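Want to spend a day teaching robots with your hands? I'm Anel Mahlangu, and I'm looking for 24 people to join our next study at Dritovura in March. No robot experience needed, really!

You do small table jobs with a pair of hand-held grippers, and we test how well a robot learns from what you did. Our first round gave us 3,710 usable tries, and the robot learned faster from beginners (which I loved!).

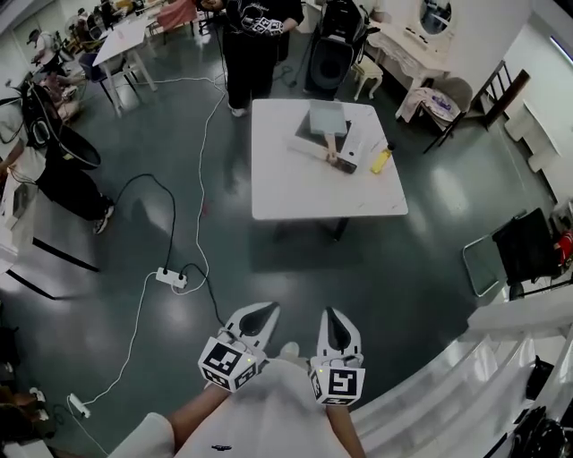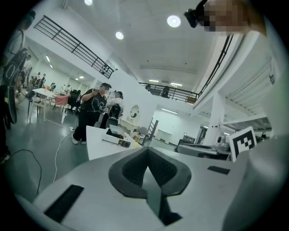
Sessions run two hours with a snack break, and you get paid for your time. Wear comfy shoes. Write to me or Régis Guillot at the Dritovura front desk to grab a spot.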